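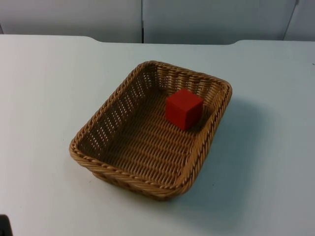 Imprimir | Enviar por correo
Buscar en los apuntes... Ir

Taller de manipulación -- apuntes de la sesión 15

¡Hola otra vez! Hoy seguimos con el ejercicio de la cesta, que parece una tontería hasta que te toca programarlo (a mí me costó una tarde entera). Se trata de que el brazo saque el cubo sin enganchar el borde trenzado, y para eso hay que mirar bien dónde está el cubo antes de mover nada.

Abrid el proyecto Skudel, cargad la escena 46 y comprobad el ángulo de la cesta. Si la tratáis como si estuviera recta respecto a la mesa, la trayectoria os saldrá torcida. Ojo también con la sombra: a la derecha es ancha y gris, y el umbral de segmentación se la come con facilidad. Yo lo dejo en 122 y luego filtro por color -- el rojo ayuda muchísimo.
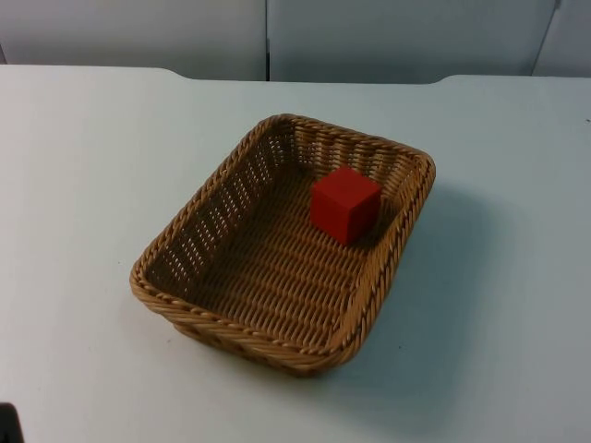
Figura 2. Cubo rojo en la cesta, cerca de la pared interior derecha.

Para la entrega quiero la pose estimada del cubo, la aproximación elegida y un párrafo con vuestras dudas. Se sube a la carpeta Rastum.

Comentarios

Yoshi_k: ¿La pose va respecto a la mesa o a la cesta?

Colton Hawthorne: A la mesa, lo pone en la hoja de la sesión anterior.

marta.r: A mí con 122 me sigue cogiendo sombra, ¡mañana pruebo a bajarlo!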